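Trurley to Supply Reusable Cold Cups to Dedus Lunch Counters

Trurley, a maker of plastic drinkware, will supply reusable cold cups to the Dedus group of lunch counters beginning in December. The cups replace the single-use item Dedus has bought for water, iced tea and juice. Each counter will receive an opening stock of 400 cups, with replacements ordered monthly.

The cup is sold under the name Cocco. It is a tapered tumbler with no handle and no lid, molded in one piece. Fill volume at the brim is given by Trurley as 400 milliliters. Wall thickness was increased over the previous version after the rim was found to distort in stacks left under load. The new version went through 163 wash cycles in a commercial rack washer at the Trurley plant before the order was signed. Samples were checked for rim roundness, base flatness and surface haze at the start and at intervals during the run.

Haze was the measure that moved most. Clear plastic shows wash wear early, as fine scratches scatter light and the cup begins to look dirty when it is clean. Trurley recommended a tinted, slightly cloudy finish for this reason, and Dedus dropped its request for a fully clear cup. 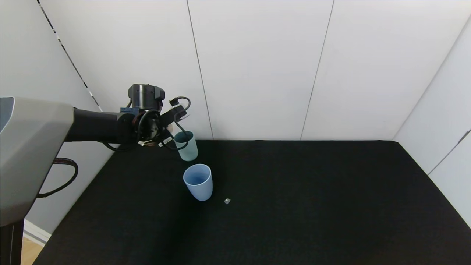 Color selection took longer than the mechanical work. Dedus wanted shades that would separate cold drink cups from the white cups used for soup, and that would still let counter staff judge the fill level from the side. Strong colors met the first condition and failed the second. The list was reduced to pale tints, among them a mint green that light partly passes through and a light blue with a slight frosting. On the blue, the inside reads darker than the outer wall when the cup is seen from above, and Dedus asked whether customers would take this for residue. A short trial at one counter produced no complaints on the point. Both tints remain in the order, in equal numbers.

The taper was kept from the earlier design. A cup wider at the top than at the base nests for storage and releases from the mold without a side action, but it is also easier to tip when full. Trurley widened the base by a small amount and accepted a taller stack as a result. A sleeve of 36 cups now fits upright in the cabinets below the Dedus drink stations, with enough clearance to lift it out by hand.

Nesting caused one other change. Cups stacked while wet tended to lock together, and staff had been twisting them apart, which marked the walls. The revised cup has a narrow step inside, just above the base, that holds each cup off the one below and leaves an air gap. Drying time in the stack fell by about 40 percent in plant tests. Staff will still be told to rack the cups upside down until dry before nesting them.

Genowefa Głowacki, product engineer at Trurley, said the step was the most difficult feature to mold consistently. "If the step is too shallow the cups stick, and if it is too deep it traps tea," she said. "We cut the tool three times. The last version cleans out in a normal rack cycle with no brushing."

Customers will return used cups to a tub beside the tray rack. There is no deposit. Dedus expects some loss in the first months and has included it in the replacement schedule. Cups with cracked rims or heavy scratching will be pulled by counter staff and sent back to Trurley, where they will be ground and used in non-food items. The return freight will be handled by Imum, which already delivers dry goods to the counters and will carry the worn cups on its empty runs.

Prices were not disclosed. Trurley said a smaller juice size using the same base diameter is in development.

Comments (4)

rackwasher_ed
What was the rinse temperature on those wash cycles? The number doesn't mean much without it. Ours go cloudy a lot faster on the high temp machine.

Paulette
We have tumblers with a step inside like that and pulp collects on it. Would like to see how these look after a month of orange juice.

rackwasher_ed
Same here with smoothies. We ended up presoaking.

T. Marsh
Is the blue one going to be sold retail or only to food service?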